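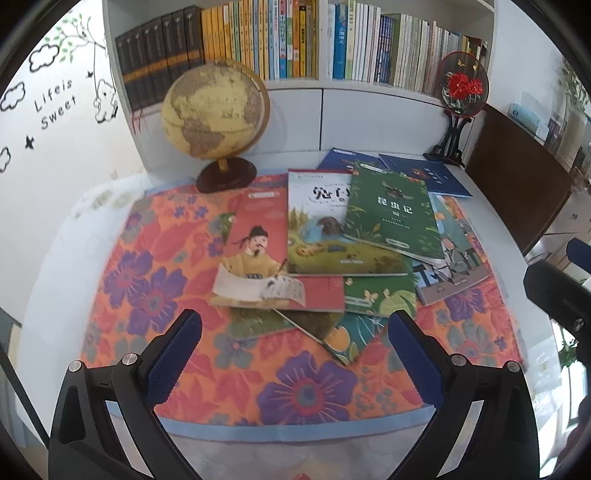

Gripper width drift, part two

The width readings on the Bratex hand-held gripper went bad again on Monday, and this time I have a cause.

Symptom first. With the fingers fully closed the encoder should report zero. At the start of the session it did. After 200 book picks it reported 11 counts, and by pick 400 the offset was large enough that thin paperbacks were being logged as a missed grasp. The log showed no error at any point. The Flarnum driver only raises a fault when the signal drops out, and a slow offset looks like a perfectly good signal.

I replaced the cable, which changed nothing. I then swapped in the spare encoder board from Vasconcelos and got the same drift at the same rate, so the electronics were fine.

The fault was mechanical. The set screw that holds the encoder magnet to its shaft had backed out by a fraction of a turn. Each time the fingers closed hard on a stiff cover, the magnet slipped a little in one direction. Hand pressure on the bench never reproduced it, and I lost most of an afternoon to that.

Fix: clean the threads, medium threadlocker, retighten, witness mark in white paint. I ran 1,000 open and close cycles afterward and the zero held.

Two changes to the Prornitz logging script as well. It now asks for a closed-finger check every 50 picks, and it stops recording if zero is off by more than two counts. The picks from Monday after the first 200 are marked bad. I may be able to recover some of them by fitting the offset, but I haven't tried yet.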